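Chapter 9
Small Print Runs and Large Promises: Marketing the One-Person Firm 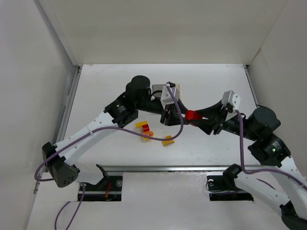
Most people who open a bookkeeping practice spend a week choosing a name, a month choosing a chair, and one evening, usually after dinner, deciding how anyone will hear about them. The evening produces a flyer. The flyer has a calculator on it, or a rising arrow, or both, with the arrow coming out of the calculator. It goes up on the board at the grocery store between a lost cat and a set of used drums, and the cat gets all the calls.

This chapter deals with printed promotion for very small service firms: what it costs, what it can be asked to do, and how to tell whether it did it. By the end you should be able to set a modest budget, write copy that a stranger can understand while holding a bag of groceries, and track replies well enough to know when to stop. You will also meet the word "solutions," and we will ask you to give it up.

The opening case: Domico

Gladys Bakilana started Domico in June with one client, her brother-in-law, who paid late. She had kept books for a lumber yard for many years and knew the work cold. What she did not know was how to describe it. Her first draft, which she has kindly let us reprint, went as follows:

"Domico delivers integrated financial solutions tailored to the evolving needs of today's dynamic enterprises."

She ordered 2530 copies, since the printer's price dropped at 2500 and the extra 30 were thrown in as a courtesy. This is a common way of arriving at a quantity, and we will have harsh things to say about it in Section 9.2. The town she lives in does not have 2530 dynamic enterprises. It has a bakery, two garages, a man who sharpens saws, and a good many people who would like someone else to do their payroll.

The flyers brought in 2 calls. One was from a company selling flyers.

Her second draft was written at the kitchen table with Sunita Tillman, who owns one of the garages and had agreed to read it out loud. Reading aloud is a cruel test and we recommend it. Tillman got as far as "integrated" and asked whether it meant Bakilana would come to the shop or not. It did mean that, as it happens. So the new flyer said:

"I come to your shop once a month and do your books. You get your desk back."

This time she printed 70, and carried them around herself. She wrote the name of each business on a list, with a blank space beside it for what happened next. By the end of the month 9 owners had called, and the brother-in-law had been moved to payment in advance.

What the case does and does not show

It is tempting to read the story as a victory for plain words, and the authors of this book are as fond of plain words as anyone who gets paid by the chapter. But look again. Bakilana changed the wording, the quantity, the way the flyers were handed out, and the list of people who got them, all at once. Any one of these might have done the job. A flyer put in an owner's hand by a person who then stands there is a different thing from a flyer on a board, whatever it says. Section 9.4 returns to this problem and shows how to change one thing at a time, a habit that is cheap, dull, and rarely practiced.

Notice also what she did not measure. Two of her later clients said they had "seen something somewhere." Was that the first flyer? The second? The sign on her car? Small firms live with this kind of fog, and a good record sheet thins it a little – no more than that.

Terms used in this chapter

Reach: the number of people who could have seen your message. Always a large and flattering figure.

Response: a person who got in touch. Smaller.

Conversion: a person who paid. Bring a magnifying glass.

Cost per client: everything you spent on the promotion, divided by the number of people who paid. Include your own hours. Beginners leave these out and then wonder why they are tired.

Before you read on

Find a flyer for any local service and cross out each word that could appear unchanged on a flyer for a dentist. Copy what is left onto a clean sheet and keep it, as you will need it for the exercise at the end of Section 9.1.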